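Lab tour at Skolesum: plenty of rules, not many of them on the wall

16 August 2022
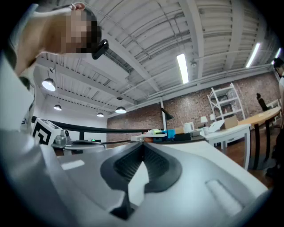

I went along to the Skolesum open day mostly because of one line in the invitation, which promised visitors would see "good practice for hand-held data collection in action". I've read a lot of documents with good practice in the title and I wanted to know who had decided what was good about this one. The building has been done up the way these places are, brick at the back, corrugated decking painted white overhead and dome lamps hanging from it. The work happens at ordinary tables. The gripper is a light grey and white plastic thing with a ribbed rubber pad, and the marker cube beside it has the usual black-and-white square pattern. A person in a white shirt was bent right over it with their head close to the tool, and that ended up being most of what I wanted to ask about.

Kane Rakena took our group through. He's been there since the lab was a side project of Trikeo, and he was patient with us, including with the bloke who wanted to know when he could buy one for his kitchen. Kane's talk was built around a written procedure they call the Bright sheet. It has 11 points. I asked for a copy and was told it was "between versions", so what follows is from my notes.

The good bits first. Before a session starts the operator has to check that the marker is tight in its bracket and that the pattern is clean. If the marker shifts partway through, everything recorded from then on is suspect, and the sheet says to throw it out back to the last check. I liked that. A lot of places would keep the recordings and hope. They also cap a session at 20 minutes before the operator has to put the tool down, and the break is supposed to be written in the log with the operator's initials.

Supposed to be. I asked to see a log page and the one Kane found had four sessions on it and two sets of initials. He didn't try to hide it, to his credit. He said people forget when they're on a roll. Well, yes. That's the whole reason for having a log.

My bigger gripe is about where people put themselves. The sheet has a point about keeping clear of the working area of the robot arm, copied more or less straight from the supplier's manual by the sound of it. There is nothing about how a person should stand or sit when there's no arm involved and they're holding the tool themselves. You can do a fair bit of damage to a neck by hunching over a table all day. Kane said nobody had complained. I've worked in two warehouses and a cannery and heard that in all three.

Then privacy. The camera on the tool is a wide one, so it picks up a good deal more than the tabletop. The rule is that faces get blurred before anything leaves the building. Good rule. I asked who checks that the blurring has worked, and the answer was that the software does it. I asked who checks the software. Hisora wrote it, I was told, and Hisora tests it. A person at Skolesum does look over a sample, up to 200 clips a month, but the sheet doesn't say how the sample gets picked or what happens if one fails. A visitor from a hospital asked whether bystanders are told they might be recorded. Kane said there's a sign. I didn't spot it on the way in or on the way out, though I could well have missed it.

Tidiness gets a point of its own, number seven, and it was the one Kane seemed proudest of. Objects on the table are meant to be the ones on the session list and nothing else. I'm not convinced this is a safety matter at all. It makes for neater data, fine, but it's sitting in between electrical checks and first aid as if it were the same sort of thing. When you mix the rules that stop people getting hurt with the rules that keep the files in order, people start treating them all as optional.

There was a question time at the end and I asked whether any of this had been looked at by someone from outside. Not yet. They want to publish the sheet later in August and have other labs adopt it, and the word "standard" came up a few times. I'd be careful with that word. What they have now is a decent house procedure with a few holes in it, written by the same people who have to follow it.

I did put my email down for the next version. If the posture point and the bystander point are in it I'll say so on this page.

Getting there: street parking is hopeless before ten, take the bus. The tour runs a bit over an hour and there's a lot of standing. Coffee was instant.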